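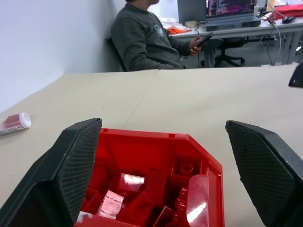

The gripper open over a red plastic part, seen from the wrist camera. Photo: Lusoder

Yaryna Hordiienko has taught the same robot arm to pick up parts in two ways, and she has a clear opinion on which one she prefers. "With the hand guiding you feel the weight of the arm," she says. "With the remote control you feel almost nothing, so you must look very carefully. But I prefer it. My own hands are not in the camera."

She works at Lusoder, a small company in Ondville that prepares robots for sorting molded plastic parts. I spoke with her on 1 June 2020 by telephone. Her present project is called Tekcombe, and its purpose is that a person who never wrote a program can show the arm a new part in one afternoon.

One demonstration is short. The operator brings the open fingers above the part, goes down, closes, lifts and puts the part in its place. For a simple part Hordiienko asks for 50 such demonstrations. For a part with inner walls and a notched rim she asks for 200.

"The ribs are the difficulty," she explains. "A person sees a box and takes it by the edge. The robot can also try to take it by an inside wall, if you did this even a few times when you were tired. It copies your bad habits very well."

The shine of the plastic is another problem. A bright spot moves when the wrist moves, and the early versions followed it. Since January the team has recorded at different hours of the day, with the blinds open and closed, and Hordiienko says the grasps became more steady.

The collection now has 1,111 demonstrations from five operators. Their styles are easy to recognize. One of them, Pramanik, always stops for a moment before he closes the fingers, and the trained arm learned to stop also. "We discussed if we should remove it," she says. "In the end we left it. It gives time to press the button if something is wrong."

I asked what she tells a new operator on the first morning. She thought for a while. "Go slowly, and if you miss, do not hide it. Open the fingers, go up, try again. I want to keep this recording too."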